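Search the forum Go
Last updated 21st March

Our club robot keeps fumbling the washing -- any tips?

Manuela Ferraro

Hi all! I help out with the robotics club at Ridgeway (ages 12 and up, lovely bunch) and we've entered the tidy-up challenge in May. The arm has to lift cloths out of a laundry basket and drop them on the sofa, and you get 3 minutes for as many as you can manage. Ours does fine on a bare table. Put the same cloths in the basket and it either pinches thin air or grabs the rim and drags the whole lot along with it, which the kids find hilarious and I don't. We're using the wrist camera only, and the program is one the students wrote themselves. Do we need a second camera, or are we just going in wrong? I've put a picture from the wrist camera at the bottom of the page.

Jytte Lauritsen

We had this exact bother last year! Don't buy another camera yet. Two things sorted most of it for us. First, come in from straight above the middle of the basket and only tilt once the tips are below the rim. If you come in at a slant, one finger hides half of what you're after, and the program ends up guessing. Second, get them to close the gripper slowly and check how far it shut. If it's closed all the way there's nothing in it, so go back up and try again somewhere else. Our lot went from hardly any good grabs to 80 per cent in a couple of evenings (on a good day, mind you).

Oh, and weigh the basket down -- we taped a bag of rice underneath. Check your rules first though, ours allowed it.

Rodrigo Escobar

Bright cloths. Ours were grey on a grey floor and it was hopeless.

Inger Eskildsen

Agree with Jytte about going straight down, but I'd have the students do 6 runs by hand with the controller before touching the code. Mine spotted that they always nudged the wrist round a bit before closing, so the fingers lined up with the fold, and they'd never put that in the program. Took one of them five minutes to add it. 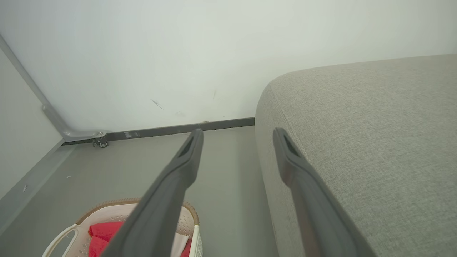

Wrist camera view with the basket at bottom left and the sofa on the right. -- Manuela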